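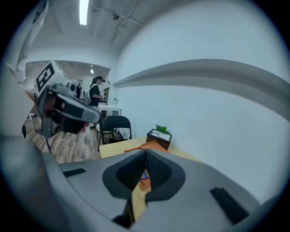

How long does one Flundier water filter cartridge last? About 3000 liters, or 15 months if you're a light user. Whichever comes first.

2 min read

Flundier under-sink filter, made by Nikow. Fits most standard cold taps — hose adapters in the box. Two stages, carbon and sediment. Takes out chlorine taste, rust, grit. Does not soften water, pls don't order it for that.

Cartridges sold singly or in packs of 3. Old Bedex housings need the spacer ring, sold seperately. Flush before first use, a full sink or two. Cloudy at first is normal, just air.

Returns within 21 days, unopened only. Next batch in October.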